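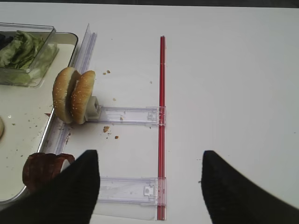 May
By the Humeldale sandwich table crew

I'm looking for people who like building sandwiches and don't mind building the same one again and again. If you've ever stood at a counter and thought the tomato should have gone on before the cabbage, I'd love to hear from you!

Some background first. Humeldale is a small test kitchen on the ground floor of the old Dullberg building (it went up in 1931 and the front door still sticks, so push hard). We spend most of our time on plain lunch food, and this spring it's burgers and sandwiches on soft buns. I want to know what order people put things in when it's left up to them, how much salad they think is enough, and which layers slide out when you pick the whole thing up. For that I need 38 people, and I'm still well short.

You don't need any cooking experience. I'd even say the best builders we've had so far were people who mostly eat over the sink. You do need to be 18 or older, okay with standing for a while, and okay with the smell of cabbage – it hangs around on your sleeves.
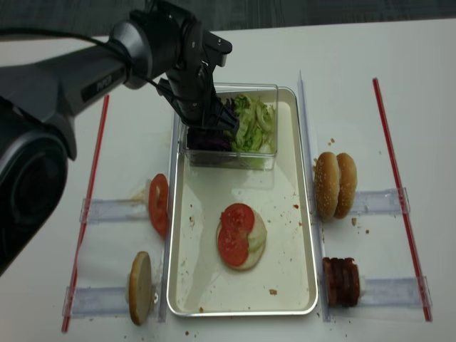
A visit takes 2 hours, with a break in the middle. You start with a bun on the tray and the fillings in reach: sliced tomato, green lettuce, purple cabbage, sometimes a brown slice of something savory. First you put together a sandwich your own way. Then you build a few more from an order card, and after that we talk about it. The talking part is loose. I ask things like whether you'd pay for it, whether the cabbage was in the way, and if the bun felt too small for everything on it. Please be picky. I get a lot of "it was nice" and I can't do much with it.

Everybody comes in for 3 visits, ideally spread over a few weeks so you're not sick of the sight of lettuce by the end. If you can only manage one, write anyway and I'll see what I can do, but the full set gets first pick of the times.
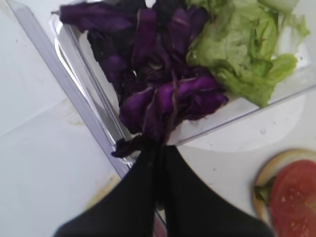 About that cabbage. It's raw, it's cut into ribbons, and it goes everywhere. The lettuce is easier but it takes up so much room that people always grab more than they meant to. You'll be cleaning up your own spot between rounds, crumbs and all, so wear something you don't care about and tie back long hair. Aprons are here. Gloves too, in most sizes.

Allergies matter a lot, so please tell me up front. The buns have wheat in them and many have sesame seeds on top, and I can't promise a table without either one. If sesame is a problem for you, please sit this one out.
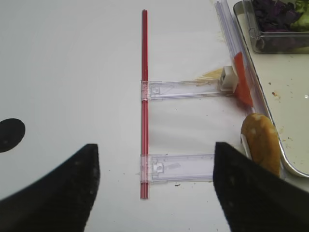

You get paid for each visit on the day, plus lunch, plus your bus fare if you come in from Billey or farther out. Parking behind the building is free after 3 in the afternoon and a headache before that. Early slots start at 9 a.m., late ones at 4 p.m., and the late ones fill up first.

I'm also hiring one part-time prep person. That job is washing and tearing lettuce, slicing tomatoes evenly (I'm fussy about this), keeping the containers filled and wiping down trays and tabletop after each round. It's 3 mornings a week through the end of summer. Kitchen experience helps, but being steady with a knife and showing up on time counts for more. Tekleab Bakery drops off the buns early, so you'd need to be here by 7 to let them in.

To sign up for either one, leave a note at the front desk in the Dullberg building or call the kitchen line and tell me your name, the times that work, any allergies, and whether you want to build or prep. And tell me what you put on your own sandwich at home – I read every one of those.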